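Promgate Residents' Board > Homes and Odd Jobs > Flat-pack table, one leg short, sanity requested

vustberg_widow
I have bought a Vustberg dining table. I know. It was in the sale and I was weak. Three evenings in, it stands up, but it rocks like a ferry if anyone leans on the window side. The instructions have 15 steps and I have done all of them, two of them twice. Before I start sawing, has anyone here beaten one of these?

anselmo_n
Do not saw. Every man who has ever sawn a table leg has ended up with a coffee table. Check the floor first. My floor in Kallier Road slopes so badly that peas leave the plate of their own accord.

BenitoV
Floor, yes. But also the bolts. You're meant to leave them all slack until the thing is upright and then nip them up corner to corner, like a car wheel. The leaflet mentions it at step 14, when you've already done them up with all your strength.

vustberg_widow
Step 14! I read that as a sort of farewell message.

yolanda.g
Disagree with Benito. I tightened mine as I went and it has been solid for years. Slack bolts are how you get a table that sways when you butter toast. Get felt pads, stick two under the short leg, go and have your tea.

BenitoV
Felt pads squash. By June you'd be back where you started.

yolanda.g
Then in June you buy another pad. They are not rare.

Rajitha Begum
Can I put in a word for turning it round? We had the same rocking with our Miranda (the oval one, 98 quid, regretted at once). Spun it half a turn and it stopped. My husband claims this as his idea. He was asleep.

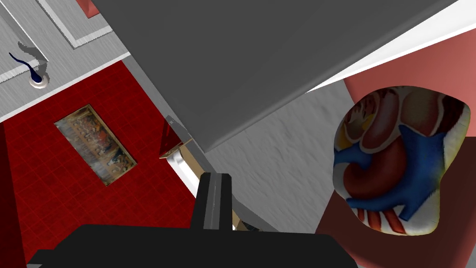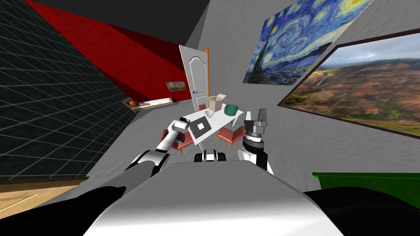
Promgate Residents' Board, Homes and Odd Jobs, page 2 of 3

anselmo_n
Turning it is a proper method, for what it's worth. If it rocks the same way wherever you put it, blame the table. If it changes, blame the floor.

vustberg_widow
Right. Turned it. It now rocks towards the kitchen and not the window, so I suppose that's the floor. The house is from before the war and has never apologised for it.

consuelo_o
Folded beer mat. My mother kept one under her table for thirty years and was buried a happy woman. (Not with the mat. My sister has the mat.)

yolanda.g
A beer mat is a felt pad with less ambition.

BenitoV
If it's the floor you want adjustable feet. They screw in and you wind them up or down. You do have to drill into the end of the leg, so measure it, measure it again, and put some tape on the bit so you don't go too deep.

anselmo_n
Telling someone who skipped step 14 to drill upwards into a table leg. Bold.

vustberg_widow
I did not skip it, I misjudged its tone.

Rajitha Begum
How much are the feet? Asking for the Miranda, which has started again.

BenitoV
Not much. I got mine off the market, a bag of four, and the man threw in a fifth in case of grief. Don't buy the plastic ones if you've got a heavy top.

consuelo_o
Beer mats are free.

yolanda.g
Only if you count the beer as free.

vustberg_widow
Update: slackened the lot, nipped them up corner to corner, one felt pad under the kitchen leg. It no longer rocks. It does creak when you put a teapot down. I am prepared to live with the creak.

BenitoV
So it was partly the bolts.

yolanda.g
So it was the pad.

anselmo_n
Put the next one up as a new thread, please, this one's getting long and I still have a wardrobe to ask about.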